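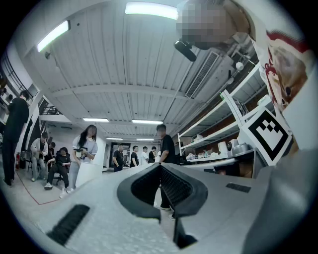
Oranero has withdrawn 30 hand-held grippers from use at its Wunddale site after a fault left the fingers on several of them closed when the handle was released.

The fault came to light one morning in February, when a trainee's thumb was pinched for almost 2 minutes before a colleague freed it with a screwdriver. He was treated on site for bruising and went back to work the same afternoon. Two other operators then said their grippers had stuck earlier that week, but neither had filled in a report.

Noman Tarar, who runs the site, said the return spring was slipping off its seat. The springs came in a batch of 597 supplied by Flaverby, and those not yet fitted have been set aside.

"We should have heard about the first one when it happened," Tarar said. "Anyone can stop work over a sticking tool and they won't lose pay for it."

Flaverby said it was checking the batch and would send replacements. Junaid Magsi, the firm's service manager, is due in Wunddale to look at the seats as well as the springs.

Recording is carrying on with older grippers, which use a different spring. Staff have been told to try the release 3 times before each session.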